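Zidadeck
Thread · 14 Beiträge

1/ Auf dem Flohmarkt am Dienstag ein Formenpuzzle mitgenommen. Eigentlich wollte ich Schrauben kaufen. Seitdem beschäftige ich mich mit Steckpuzzles, deshalb ein paar Notizen dazu.

2/ Neun Formen, drei mal drei: oben Oval, Fünfeck, Dreieck. Mitte Halbkreis, Sechseck, Kreis. Unten Stern, hohes Rechteck und ein Quadrat mit runden Ecken. Mehr braucht so ein Brett nicht.

3/ Die Auswahl ist besser, als sie auf den ersten Blick wirkt. Der Kreis verzeiht alles, der kann beliebig gedreht sein. Das Oval passt in zwei Stellungen. Beim Halbkreis gibt es genau eine, wenn die Oberseite oben bleiben soll.

4/ Fünfeck und Sechseck sind für kleine Kinder das eigentliche Problem. Meine Nichte drückt das Fünfeck mit Überzeugung ins Sechseck und ist dann beleidigt. Ich habe aufgehört, ihr reinzureden.

5/ Der Stern dagegen geht bei ihr sofort. Wahrscheinlich weil er mit nichts anderem zu verwechseln ist. Die Zacken muss man trotzdem treffen, und da wird dann gerüttelt.

6/ Zum Dreieck: Am besten oben am Rand anfassen, Spitze nach unten, und leicht schräg halten. Eine Ecke zuerst in die Mulde setzen, dann den Rest ablegen. Flach von oben fallen lassen klappt selten.

7/ Ohne Knäufe auf den Teilen wird es gleich deutlich schwieriger. Bretter mit Knauf kann man mit zwei Jahren bedienen, ohne Knauf würde ich ein Jahr warten. Das ist meine Erfahrung mit zwei Kindern in der Familie, keine Studie.

8/ Unterlage nicht vergessen. Auf einer glatten Tischplatte wandert das Brett bei jedem Druck ein Stück weg. Ein Rest Antirutschmatte aus der Besteckschublade reicht, auf Brettgröße zuschneiden und fertig.

9/ Reinigung: feuchtes Tuch, kein Wasserbad. Den Boden der Mulden bürste ich nur trocken aus, mit einem alten Pinsel. Krümel sammeln sich immer im Stern.

10/ Frage aus den Antworten: Was tun, wenn ein Teil fehlt? Umriss der Mulde auf Papier durchreiben, ausschneiden, auf Sperrholz übertragen, aussägen. Beim Schleifen lieber einen Strich mehr wegnehmen – zu knapp ist schlimmer als zu locker.

11/ Noch eine Frage: alle Teile vorher rausnehmen oder einzeln? Ich leere das Brett immer ganz. Wenn acht Formen schon liegen, ist die neunte keine Aufgabe mehr.

12/ Reihenfolge bei uns: mit dem Dreieck anfangen, dann Kreis und Stern, die Vielecke zum Schluss. Hat sich so ergeben und funktioniert.

13/ Aufbewahrung: Brett hochkant ins Regal, Teile in einen Stoffbeutel. Im Brett bleiben sie beim Hochstellen nicht. Den Beutel bitte beschriften, ich habe inzwischen drei davon und suche jedes Mal.

14/ Als Nächstes kommt ein Brett mit Tieren dran, das liegt noch im Keller. Zum Abschluss noch das leere Neunerbrett, Dreieck zuerst.

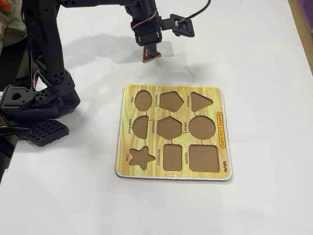 Lesezeit: 2 Min.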